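Packing and Returns at Heratton: Progress Report to the Yoon Fund
Second report, covering the months up to the end of June

Thank you, as ever, for your patience with us and for the kind note that came back after our first report. We read it out at the morning meeting and it cheered everybody up no end. What follows is a fairly full account of where the two-armed packing station has got to, what it has changed for the people who work beside it, and what we would like to do with the rest of the grant. 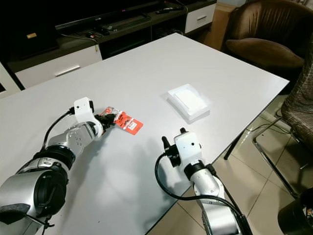
What the station does now

When we last wrote, the arms could pick up a plain carton and put it down again, and we were pleased with that much. Since then we have moved on to the small flat goods that make up most of our returns, the carded and blister-packed items that come back to Heratton from shops and have to be looked over, sorted and sent on or written off. It is fiddly work. The packs are slippery, they bend, and they seldom lie the way you would like them to. The left arm generally does the picking up and the right arm waits its turn to steady or to take over, and we have spent a good deal of the spring teaching the pair of them not to get in one another's way.

The software, supplied by Sedetti, has been updated twice in this period. The first update slowed everything down and we were rather gloomy for a week or so. The second put that right, and the station now manages 17 different kinds of pack without help, against 9 at the time of our last report. The ones it still struggles with are the very thin cards, which slide flat against the table, and anything with a hanging loop on top.

What it has changed for the team

This is the part you asked us to say more about, and I am glad you did, because it is the part we talk about most ourselves.

Nobody has lost hours through the project, and we have kept to the promise we made at the start that nobody would. The change is in how the hours are spent. Before, the returns bench was a full shift of the same small movement, over and over, and people came off it with sore wrists and not much to say. We now ask each person to spend roughly 20 minutes in the hour looking after the station (clearing a dropped pack, setting out the next batch, noting down what went wrong) and the rest on checking and on the telephone work with the shops. Several people have told us they prefer the mix. One or two have told us just as plainly that they don't, and that they liked being left alone with a pile of packs and the radio. We have taken that seriously, and the old bench stays open for anyone who would like it.

There was some worry early on about who would be blamed if an arm damaged stock. We settled it by writing a short page saying that damage at the station goes down as a project cost and never against a person's name. I wish we had thought of it in the first month, as the mood lifted straight away and people began reporting faults much more freely.

Training

We held two sessions with the trainers from Tastumov, both on a Tuesday afternoon when the bench is quietest. They covered starting and stopping the station safely, what to do when an arm halts partway through a move, and how to guide an arm through a new task by hand. That last one was by far the favourite, and the second session overran by an hour with no complaints at all. We would like to offer it to the evening shift too, who have so far had to pick things up second-hand.

Things that have not gone so well

The gripper fingers wear more quickly than we had been led to expect, and we have asked for a softer covering to try. Cables at the wrists have also needed more looking after than we allowed for, and checking them has gone on the list for the start of each shift. Our record keeping slipped in the spring, when we were short-handed, so the figures for those weeks are thinner than I would like. We have since put a notebook by the station, and it is filling up nicely with all sorts of remarks, a fair number of them useful.

What we plan next

We mean to spend the coming months on the thin cards and the hanging loops, and on handing packs from one arm to the other, where most of our stoppages now happen. We should also like to move a small sum from the equipment line to the training line to pay for the evening sessions. The total would stay as agreed, and a revised budget sheet is attached for your approval.

You would be very welcome to come and see the station at work. Mornings are best, and the team would enjoy showing it to you.

With warm thanks from all of us on the returns bench
Project lead, Heratton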